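Terndale Toy Library: The Great Brick Sort

Home > Galleries > September

Every September the Terndale Toy Library goes through its building blocks, and every September we find out what the borrowing families of Plitmont consider a complete set. The big tub is down as 1,000 bricks on the label. The label dates from a more hopeful age.

Last year we sorted by size, an approach that produced 7 categories, a long argument about what counts as "medium" and a bin marked Other that was bigger than the rest put together. This year we went by color. Red with red, green with green, blue with blue. A toddler could follow it, and toddlers are largely the people who will be undoing it.
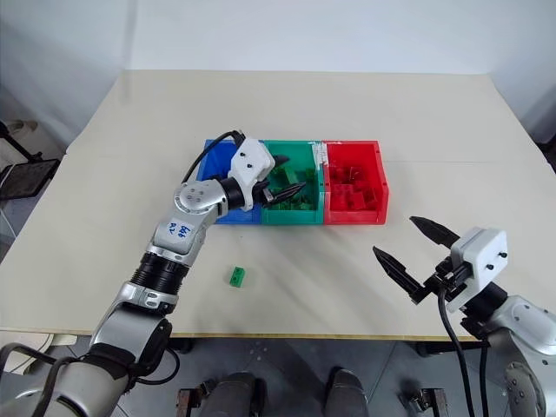
Bins go side by side on the cream table, blue, green, red, and stay in that order. Swapping them around halfway through was tried once, at the Malhotra Hall open day, and we were still picking green out of the red at closing time.

Strays on the tabletop belong in a bin before anyone goes for coffee. A small green two-stud brick is easy to ignore on a table and very hard to ignore under a bare foot.

Yellow has been excused from this year's sort. We own 3 yellow bricks, and they live in an envelope in the desk drawer, where they seem happy.

The loan sets get made up from the sorted bins. The Menell farm set calls for 194 pieces, mostly green, and comes with a printed sheet that borrowers are asked to check before returning. We have seen the sheet come back colored in. We have seen it come back folded into a boat.

Sets can be borrowed again from the end of the month. If you have any of our bricks down the back of your sofa, the returns box is by the front door and we won't ask.

Back to all galleries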